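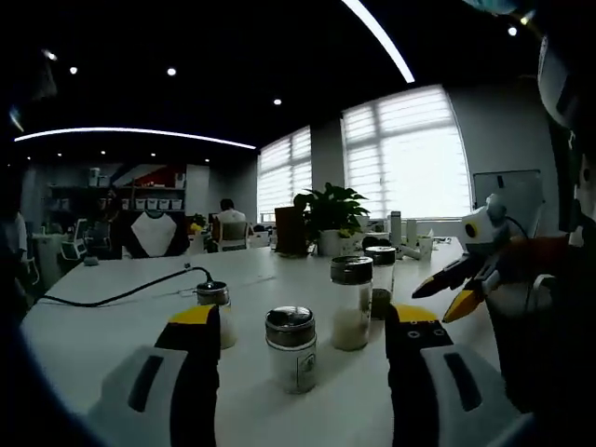 Week 7 of the jar project, and I'm writing this on the bus with 17 percent battery so. Fast one.

Quick recap for anyone who came over from the soldering posts. I'm in the robotics club this year, project side, not the competition side. Competition people get the big room and the matching shirts. We get jars. The assignment we gave ourselves back in the fall was: teach an arm to tidy up a table of pantry stuff, lids on, nothing tipped over. Sounds like nothing. I said it sounded like nothing, in writing, in the proposal, and Gizella Szabó has read that line back to me more than once.

We don't program the motions by hand. We do the task ourselves holding the grippers, one in each hand, over and over, and the recordings go into training. So most of what the club does right now is stand at a table and pick up jars. My forearms have opinions about this.

Where we are:

50 good demos of the pick-and-place. Good meaning the whole thing is in there, start to finish, nobody bumped the table, tracking didn't drop out. The number of bad ones I'm not going to type.

Zero good demos of the lid task. Well. There were a few I thought were good and then I watched them back and my left hand was doing something insane the whole time.

The thing about holding grippers instead of using your hands is you lose your fingertips. Obvious. But I didn't get how much I use mine until I tried to grab a short jar by the lid and couldn't tell if I had it. You squeeze, it looks right, you lift, and the jar stays where it was and your gripper goes up holding air. Tall jars are easier, more side to grab. Short ones you have to come in low and wide, both fingers open all the way, then close slow. If you close fast one finger gets there first and pushes the jar into its neighbor. Clink. Redo.

Glass was my idea. Gizella wanted plastic tubs for the first round and she was right, I'll say it here where she probably won't look. Glass is slippery and also it's glass. But the jars were free (my aunt was clearing out her kitchen) and with clear jars you can see what's in them, and I liked the idea of sorting by contents later on. Later on is doing a lot of work in that sentence. We're not sorting anything by November.

Stuff I learned this week, no order:

Move slower than feels normal. Then slower than that. I watched my early demos next to Gizella's and hers look like someone underwater, and hers are the ones that train. Mine look like I'm late for something. I was usually late for something.

Don't correct in midair. If you miss, back all the way out and start the reach again. We went back and forth on this one. One side says recovery is useful, the robot should see how you fix a mistake. Other side says when you wiggle around the jar for five seconds the model learns wiggling. We had a version trained on my wiggly demos and it wiggled. It hovered over the jar like it was thinking about buying it. So now clean reaches only, and a seperate folder for recoveries, done on purpose, labeled.

Change the table between runs. This was my biggest screwup. I'd found a layout that worked and I just kept resetting to it, same spots, same spacing, and I was so proud of how fast I was going. Then we shifted everything over by a hand's width and the policy reached for where the jar used to be. Very confident about it too. So a whole evening of mine was basically one demo copied. Now we shuffle after every run and I hate it and it's better.

Leave the clutter. I used to clear everything off first so it'd be neat. But the point is it should work on a table somebody uses, and people put their drinks down, and plants, and whatever. So we quit clearing. Training loss went up a bit, the actual success rate went up too. Don't ask me to explain, I have a theory and it's not a good one.

Daylight matters way more than I expected. Jars plus windows equals glare, and the shine moves during the afternoon, so a run at 2 and a run at 5 are like different jars. We tried closing the blinds all the way and running only on the ceiling lights, and the footage was nice and even, and then the thing was useless the next morning with the blinds open. So mixed light. Write the time of day in the notes. I forgot to for the first two weeks, sorry everyone.

Ok so names. We had to call the project something for the funding form and the form wanted it that same night. Candidates were Livon, which was Gizella's and doesn't mean anything, and Tirora, which was mine and also doesn't mean anything but I can spell it. Went with Tirora. It's on the folder now so it's official. The folder for the lid task is called lids_real_FINAL_2 and I'm not proud.

Money situation: we asked for enough for another pair of finger pads and a second computer so we're not waiting all night on one training run. Got the pads. The rubber on the old set had gone smooth on one side, and I had been blaming myself for dropping stuff, and ok some of that was me, but some of it was the rubber. New pads went on and my drop rate fell off right away. Check your pads. I'd put that in capitals but my thumb is tired.

The showcase is in McGrath Hall again, second floor, the room with bad outlets. We get one table and 4 minutes. Current plan is pick-and-place live and the lid thing on video if it exists by then. Gizella wants to let visitors hold the grippers and try it themselves. I think that's great and also that somebody's kid is going to fling a jar. Plastic tubs for that part. See, I can learn.

Two questions I got in the comments last time:

Someone asked how long one demo takes. For us, under a minute if you don't talk. I talk. Resetting takes longer than the demo does, which I did not budget for at all, so if you're planning one of these, double your table time and then get snacks.

Someone else asked if you need two people. For the pick task no. For lids I'd say yes, one doing it and one watching the screen and saying stop. You can't see your own tracking go bad while you're staring at a lid. I've done it alone and wasted most of a night, found out after that the left side had been frozen since the third run.

Lid task itself, since I keep dodging it. Problem is holding the jar still with one gripper while you turn with the other. The turning hand can only go so far before your wrist runs out. Then you have to let go, rewind, grab again. Every regrab is a chance to shove the jar. Gizella does three short turns, I was doing two long ones, and mine slip at the end because I'm at the edge of what my wrist can do. So next session I do it her way. Also we're going to start with the lids barely on, just a quarter turn, and work up from there. Should have started like that. The proposal says "fully tightened." The proposal was written by a person who had never opened a jar with a gripper.

Oh and we've been using the Privuson script for trimming the recordings, the one from last year's group. Works, except it cuts off the first second if the file name has a space in it. Took me an entire evening to find that. Underscores, people. I put a note in the readme, and if the readme is missing it's because I forgot to push it. I'll check when I get home.

My stop's coming up. To do before next session: shuffle sheet with layouts on it so we stop arguing about what counts as shuffled, tape down the cables, relabel the recovery folder, wash the jar that had the honey in it. Ask about the outlets. Battery's at 4. Posting without rereading, you can tell me about the typos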